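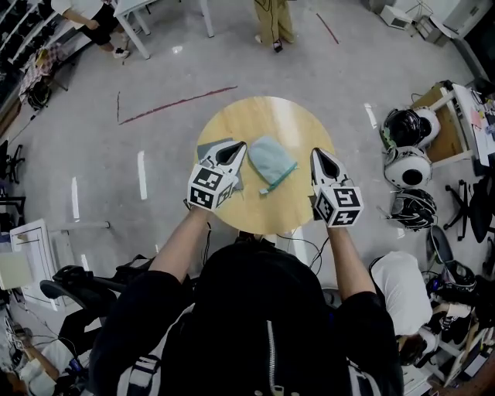
Figure 2. A participant at the round table with the two hand-held grippers.

3.2 Reading sessions and recall of broadcast news

The second study asked whether listeners to independent radio remember a report better when they hear it in one piece or in short parts split by station messages. Recordings came from the evening programme of a community station in Darnden and were cut to a fixed length of 12 minutes. Each of the 35 participants heard four reports, two in each form, and answered recall questions after every one. In the standing condition the participant stood at a light wooden table and held a white gripper in each hand, each fitted with a cube bearing black-and-white square markers (Figure 2). In the control condition the participant sat and listened only. The order of conditions was balanced across the group.

Answers were scored against a list of facts drawn up by Doucet before the sessions began. Greenberg scored the same answers without knowing which form had been heard, and differences were settled by discussion. A fact counted as recalled if its main point was given, whatever the wording. Names of speakers were scored separately, as the pilot in March had shown that they were often lost even when the report itself was well remembered. Scores were compared within participants using a permutation test with 1000 resamples. Two reports shared a presenter, and the analysis was repeated with these left out.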